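Notes for week 4, Serving and Table Setup (Lionel Birkett, Kivbridge evening course)

Hi all! A few of you asked me to write up what I rambled on about last time, so this is my best attempt. We're still on trays. I know, I know — but half of good service is getting drinks from one spot to another without drama.

## Loading a tray

Tall things go on first, and they go near the middle. I was taught the opposite at my first job (edge first, so you can grab them quickly) and I spilled a lot of soda that year. A slim bottle has a high center of gravity, so every little tilt of your wrist gets bigger by the time it reaches the neck.

Check the rim, too. A shallow tray with a low lip will stop a glass from sliding, but it won't do much for a bottle that's already tipping.

## Standing or lying down?

We argued about this one for a good ten minutes! My rule is that bottles travel standing if you're carrying one or two, and anything extra waits on the table until you come back for it.

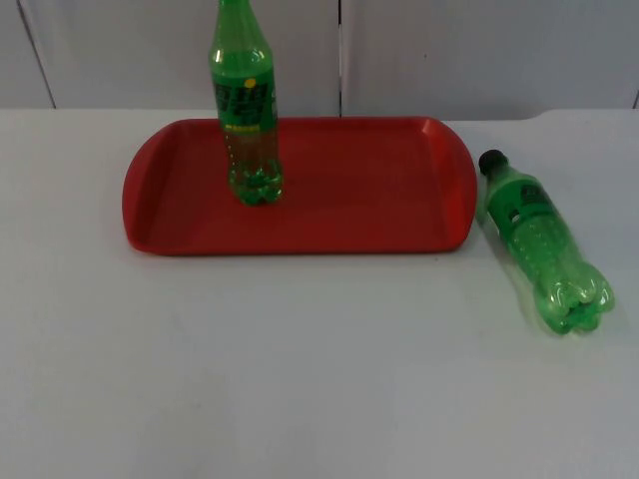
A round bottle on its side will roll if the table gives it any excuse, so put it parallel to the tray's long edge or tuck a folded napkin against it. And please don't open a soda right after it's been rolling around (the front row remembers why).

## For next time

- Read page 102 in the course pack, the part on narrow trays.
- Practice a one-bottle carry at home, both hands, then turn and set it down.
- Bring a dish towel. I have a few spares but they're pretty sad by April.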